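Flirdale library gets its reading room back

November 1, 2018

I stopped by the Flirdale library this morning and, well, it's open again! The reading room has been shut since March while they fixed the roof, and I counted myself among the grumpy regulars who had to make do with the bench by the copier.

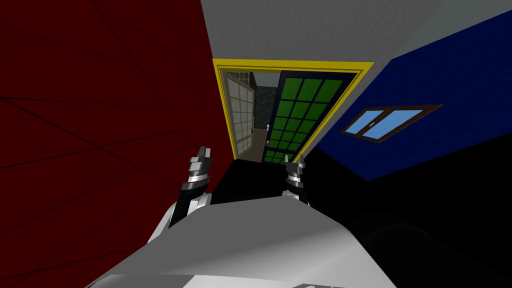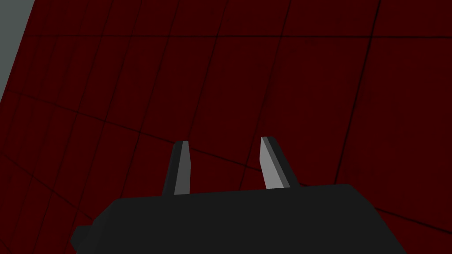 Vittoria Fiore, the head librarian, told me the repairs ate up most of the budget, so the new book money is just $500 until next year. She's spending it on large print mysteries (hooray!) and a few cookbooks. There's also a plan to repaint the upstairs hall, and people have opinions. I'm all for a deep red wall with dark lines running across it, like the one in both renderings, and I'd happily take the yellow door frame from the first one too. My neighbor wants beige — we're still speaking, just barely.

The local history shelves are staying put, and the Avram map collection is back on display with 47 maps you can look at without an appointment. Story hour starts again next week at ten. Bring your card, and bring back your overdue books while you're at it. I had two.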